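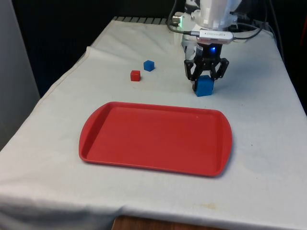 4. Asking-price reductions and the patience of sellers

Having set out in the previous section how the two samples were put together, we turn now to the question that first drew us to this work, namely how long a household will hold on to its first asking price before giving way, and whether the answer differs between a town where homes change hands often and one where they hardly do. It is a homely sort of question, the kind people talk over at the kitchen table, and we have tried to keep the treatment of it as plain as the material allows.

The listings come from Bukden and Udulcombe, and were gathered through the Riltosari property register, which keeps every change to an advertised price along with the day on which it was made. We are fond of this register, for all its oddities. It does not record why a price was changed, and it treats a home that is taken off the market and put back again as a fresh listing, so that a seller who has been trying for a very long while may look, on paper, like somebody who has only just begun. Wherever the address and the floor plan matched, we joined such listings back together by hand. We left out new-build homes altogether, as their prices are set by the builder and tend to move in steps across a whole street.

After this tidying there were 3000 listings from Bukden and 1000 from Udulcombe. The median wait before a first reduction was 61 days in Bukden. In Udulcombe we could not give a median in the same way, for fewer than half of the sellers there ever reduced their price at all while we were watching, and this we found rather striking, even allowing for the smaller number of homes.

It would be tempting to put the whole of the gap down to temperament, and one does hear it said locally that people in Udulcombe are stubborn. We would be a little more careful. Many of the homes there are owned outright, and an owner with no loan to repay can afford to wait for the buyer he or she has in mind. In Bukden a good many sellers were already committed to buying somewhere else, and a chain of that sort presses on everyone in it. When we compare only those sellers in each town who owned outright, the gap narrows a good deal, though it does not close.

We also looked at the size of the first reduction, following the approach we have called the Hamann split, in which cuts that bring a price just under a round figure are kept apart from all the others. Small cuts of this kind are common in both towns, and we suspect they have more to do with the way buyers search, setting an upper limit and never seeing what lies above it, than with any real change of heart on the seller's part. Larger cuts come later, often after December, when the listing has sat through a quiet season and the agent has perhaps had a gentle word.

All figures in this section rest on the copy of the register taken on 13/03/2026, and later corrections to it have not been carried through.

Figure 2. Red tray and two small cubes on a white cloth.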